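Prüfplatz Jernodberg: Regeln für Greifversuche

Die Seite gehört zur Arbeitsanweisung für Parallelgreifer, Stand Mai. Freigabe: Hrefna Steinarsdóttir.

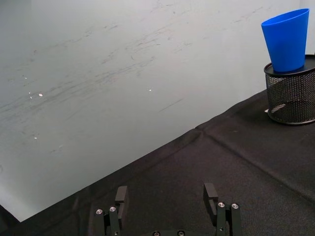 Vor jeder Versuchsreihe gilt: Greifer vollständig öffnen, Verschraubung der Fingerglieder prüfen, erst dann anfahren. Schwarzes Tuch als Unterlage, blauer Becher im Drahtgeflechtbehälter – weitere Objekte nur nach Eintrag im Versuchsblatt.

Abstand von Personen während der Fahrt: mindestens 600 mm. Nach 7 Fehlgriffen Reihe abbrechen und Protokoll an Eyvindur Skov.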